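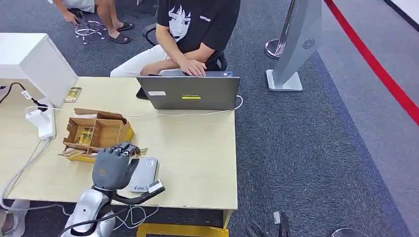 Elmarie Dlamini
Second-year student, Packaging and Workplace Studies, Draltport

Project report: One desk, one divided box

My project partner Taner Karabulut and I picked the most boring topic on the list and ended up having a great time with it. The assignment (the Bundside module, for anyone reading this who isn't in our year) was to choose a place where small things pile up, give them somewhere to live, and then see if people would go along with it. Other teams took a kitchen drawer and a bike shed. We took a desk in the open-plan room, a light wooden one that pretty much everybody uses at some point.

You know the kind of desk. Somebody's laptop is open on it, there's a white cable running across the top to get to it, a power strip at one end, and then all the flat little stuff that gets put down "for a second" - packets, cards, phones, more packets. None of it is big. It's just that a small flat thing on a pale desk is really easy to set a laptop on top of and forget about until May!

Our idea was a cardboard box with dividers. We could have bought a plastic organizer, and Taner did find one he liked in the Pretorius catalog, but we wanted something people wouldn't mind cutting up or writing on. Also we had no budget.

We started with a full sort. Everything loose in our corner of the room went into piles by type, and we wrote down every single item, down to the paper clips. The total was 948. I had guessed 1,000, so I was pretty proud of that, and Taner had guessed 60, so he bought the coffee. The sort took us almost a whole afternoon, mostly due to arguments about what counts as one item. (Is a pack of cards one thing or many? We went with one.)

After that we tried the box in different spots on the desk. Toward the back, it ended up behind the laptop and you had to reach over the lid to get to it. Near the front edge on the left it worked a lot better, and you could still lean on the desk and spread things out while you were sitting behind it.

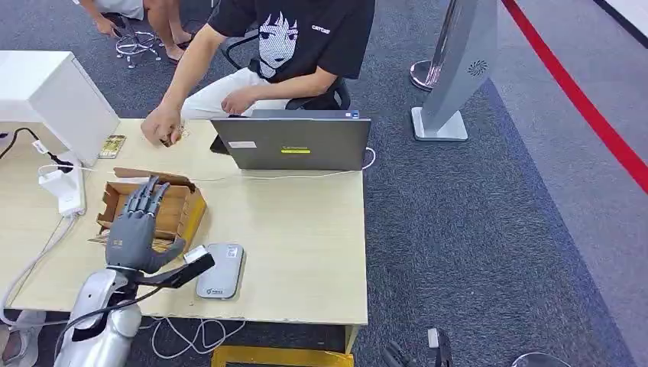 What we learned about the desk

The biggest thing was the flaps. With the flaps standing up, people treated the box like a delivery that belonged to someone else and left it alone. Once we folded them back so you could see right down into the compartments, stuff started going in. I would love to say we planned that, but Taner just got tired of the flaps hitting his sleeve.

The second thing was power. Anything with a charger drifts toward the power strip, and no box is going to change that. We gave up and let the phones and the other little electronics stay out on the desktop, and kept the box for cards and packets only.

We also had to think about the room itself. It's a big space with an exposed ceiling, blue steel beams, ducts and pipes all over the place, and rows of bright fluorescent lights. There's a white cabinet with a flat top out there too, and our first plan was to put the box on it as a kind of shared station. We tried that for 3 days. The light is good, but it's a walk, and people with a packet in their hand don't walk, they put it down.
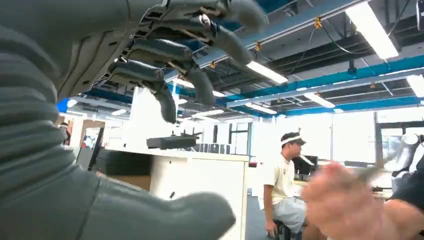 So the box came back to the desk and stayed there, and that's the version we're handing in. I did feel a little silly writing up "we moved it and then moved it back" as a result, but our tutor said it counts.

A few notes on the cardboard, for whoever does this next year. The dividers slot into each other with cuts along the top edges, so you can pull one out to make a bigger compartment. Do this gently, or the whole grid goes crooked. A panel that has come loose will lean across the opening and block it, so either push it all the way down or take it out. For the outside we like wide, shiny yellow-orange tape. It looks cheerful on brown cardboard, and on a busy desk you can spot it from your chair.

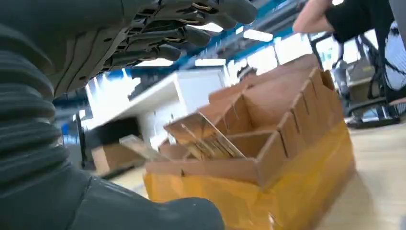
We named our layout Celdale, mostly so the folder would have a name. The rules are short: flat things stand on edge, one type per compartment, and leave at least one compartment with nothing assigned to it. People need a spot for the thing they can't classify. Taner was against that last rule for two weeks and now uses that spot more than anybody.

If we had more time I'd want to try a shallower box next to the deep one. Small packets sink to the bottom of a deep compartment and you have to fish for them with two fingers, which gets old fast. I'd also label the compartments from day one. We left the labels for later and spent a lot of time answering "where does this go?"

The full item list and our layout sketches are in the shared module folder, under Celdale.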